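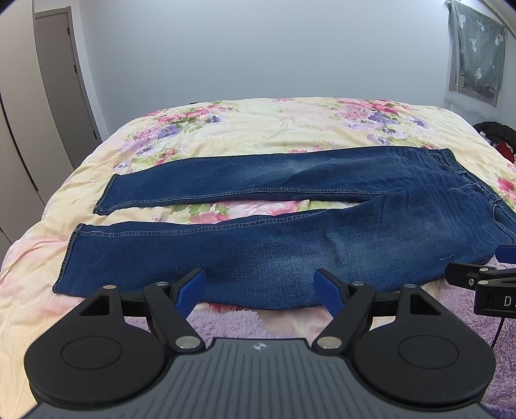

Why does my washer stop with water still in the drum and beep at me?
Most of the time it can't pump the water out, so start with the drain filter behind the little door at the bottom front, then check the hose, then the pump itself.

I'm putting my whole log here since I asked in three different threads and it got messy. Thanks to Kalliopi for telling me to keep it all in one place!

Machine: Grodik front loader, the narrow one, bought used. The sticker inside the door is worn so I can't give you the full model number.
Problem: fills fine, washes fine, gets to the drain before the final spin and quits. 28 left on the display, three beeps, door stays locked.
Happens: on Normal and on Heavy. Never on Quick, which drove me up the wall.

First try
Turned it off at the wall, waited, turned it back on. It drained! I was very pleased with myself and closed the ticket. Next load, same thing, 28 on the display, beeps. Reopened the ticket. Sorry, Hagos.

Second try
Hagos Chala on the help desk asked me to clean the filter. I had never opened that door in my life. There's a skinny black drain tube next to the filter cap and you're supposed to empty that into a shallow pan first, and I did not do it first, so I can report that a washer holds a LOT of water. Towels everywhere. Once I got the cap out I found a hair tie, a lump of gray lint and a dime. Rinsed it all, screwed it back in, ran a Rinse and Spin with nothing in the drum. Finished fine. Ran jeans and a couple of sweatshirts on Heavy. Stopped at 28 again.

Third try
Hagos asked how high my drain hose sits where it goes into the standpipe. I measured 51 inches from the floor to the top of the bend. He said that's too high for this machine and to get it lower if I could. The people who had the apartment before us had strapped it way up the wall with zip ties (no idea why, there's plenty of room). I cut the ties and got it down a good bit, and I also pulled it out of the standpipe a little, as it was jammed in so far it was nearly sealed. Heavy load again on Friday. It got past 28! Then it slowed way down and stopped at 3. Progress, I guess?

Fourth try
Rosaura Cárdenas took over the ticket and asked me to put my ear by the pump during the drain and say what I heard. A hum, then a rattle like a pebble in a can, then hum again. She said to shut off the power, take the filter back out and shine a flashlight in at the little impeller, and turn it with the handle of a wooden spoon. It should move in small jerky steps and not spin freely. Mine moved maybe a quarter turn and stuck. I fished around with tweezers and out came a rivet, one of those small copper ones off a jeans pocket, jammed down beside the blades. So that's what the hair tie was hiding.

It also explains the Quick cycle, according to Rosaura. Less water and smaller loads, so the pump could limp through before the machine timed out. On a full tub it couldn't.

After that
Normal: drained and spun, all the way to the end.
Heavy with towels: same.
Heavy with jeans: same, and I sat on the floor and watched the whole thing like it was a movie.

Karabo asked in the other thread if I needed a new pump. I had already priced a Zurnberg one that's supposed to fit, but the old one sounds fine now so I'm leaving it alone. If the rattle comes back I'll open a new ticket.

Stuff I'm doing now: pockets get emptied before anything goes in, jeans go inside out and zipped up, and the filter gets cleaned once a month — with the drain tube emptied FIRST. The spin is set to 3000 nothing, by the way. Somebody asked if I'd changed the speed and I haven't touched it.

Status: solved. Rosaura, you can close this one for real.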